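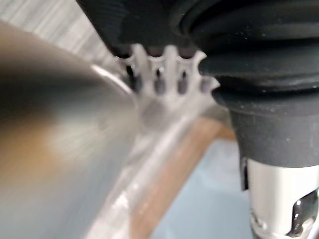

Brushed stainless steel is the reference finish for this unit, and most of the difficulties students report in the second practical come from treating it as a gray material. It has very little color of its own. On a rounded, tapering form the reflections stretch into long streaks, and the streaks take whatever the surroundings supply: silver and gray for the most part, with warm tan in places and a faint amber-brown low on the left. The thin bright band along the upper right edge is the only part that should be read as a highlight. The remainder is reflection and is graded as such.

## 4.1 Terms

**Grain.** The direction of the abrasive marks left by brushing. Grain is stated relative to the axis of the part (axial, circumferential, or oblique).

**Streak.** A reflection spread out by the grain. A streak lies across the grain, at right angles to it or close to it. Students regularly confuse the two and record the streak direction in the grain column.

**Rim line.** The narrow bright line where a surface turns sharply toward the light. Its width depends on the radius of the edge. A rolled edge gives a wider line than a sheared one.

**Cast.** Any hue in a streak that does not come from the metal. Record the hue and its position. Do not record a source unless you have moved the source and seen the cast move with it.

## 4.2 Matte and ribbed parts

Black rubber-like parts behave the opposite way. The base color is low and constant, and form is carried by a soft sheen on each raised ring. Three points for the worksheet:

- Sheen is recorded per ring, at the crest.
- Dust raises the apparent value of a black part. Wipe before measuring, and note on the sheet that you did so.
- A flat matte block next to a ribbed section will look lighter or darker depending on the lamp angle even when both are the same compound. Take the reading at both lamp positions.

Translucent white parts are covered in Unit 5. For now, enter them as "T" and leave the value column blank.

## 4.3 Procedure

1. Place the part on the light gray board. The printed wood-grain board from Unit 2 is acceptable; the dark one is not.
2. Set lamp A at the upper right, lamp B off.
3. Draw the outline of the part first, then the rim line, then the limits of each streak.
4. Assign a value from 0 to 12 to each streak, using the Ledesma card. Intermediate values are not used.
5. Turn the part a quarter turn and repeat steps 3 and 4.
6. Switch to lamp B and take values only. No new drawing.

Drawings are made at 200 percent of actual size. Parts too large for the sheet may be drawn in section, with the break line marked.

## 4.4 Common errors

Values copied from the first position to the second. A streak stays with the light and the viewer, so its place on the part changes when the part turns.

Rim line drawn as an outline around the whole form. It ends where the edge turns away from the lamp.

Cast entered as stain. Check by turning the part. A stain turns with it.

## 4.5 Submission

Worksheets go in the Fonen tray by Friday. Value cards are returned to Braulio Villaseñor in the materials room. Questions on grading go to Leandro Cisternas.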